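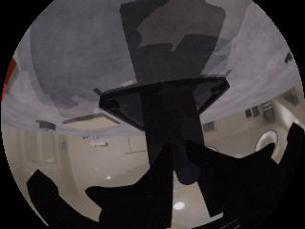
What does the planner do when it can't find a path?

It stops the arm where it is, writes the reason to the log and waits for you. Treltik won't quietly try something wilder to get there. You'll see a short code in the side panel, and clicking on it shows which joint or which object got in the way. Nine times out of ten for me it's a joint limit.

Who writes this page?

Me, Paraschiva Pop. I look after the planner and the simulator link, and I answer most of the post too, so these are the things people ask me over and over (keep asking, I don't mind!).

Why is the wrist view round with black corners?

We simulate a fisheye lens, and the render only fills the circle. Please don't crop it square before you feed it to the detector! The mask already ignores the corners, and a crop shifts the lens centre, so every pose you get back will be off to one side. I did this myself in July and lost most of a week to it.

The gripper fills half my view. Can I hide it?

You can, with the self-filter switch in the camera settings, but I'd leave it on show while you're setting things up. Those big black shapes along the bottom are handy for checking that the hand model and the camera agree. Once you're happy, turn the filter on and the detector will skip those pixels.

My shadows have jagged edges. Is that a bug?

Sort of. The shadow map is set low by default so that older laptops can keep up, and on a plain grey surface it really shows. Set shadow size to 4 in the render tab and they'll tidy up, though you'll pay for it in speed. For training I leave them ragged and change the lights between runs, and the detector seems to cope fine.

How many test scenes come with it?

2,188 in the full set, which we call Bakos, and 866 in the small one. Start with the small one. It has the same mix of rooms and it downloads before your tea goes cold.

Do I need a real arm?

Not for anything on this page. If you do have one, run the plan in the simulator first, then at the slowest speed with a hand on the stop button. I still do that every single time.

Which version should I be on?

Version 12, unless you're using the old Tinton driver, in which case stay put until I've fixed the timing fault. It's on my list, and quite near the top.

Where do I send a bug?

Use the form on the Davthorpe site and attach the log plus the scene file. A screenshot alone is nice to have but I can't replay it. If the log is huge, just send the bit from the last "plan start" line onwards.

Last changed Sun 13 January.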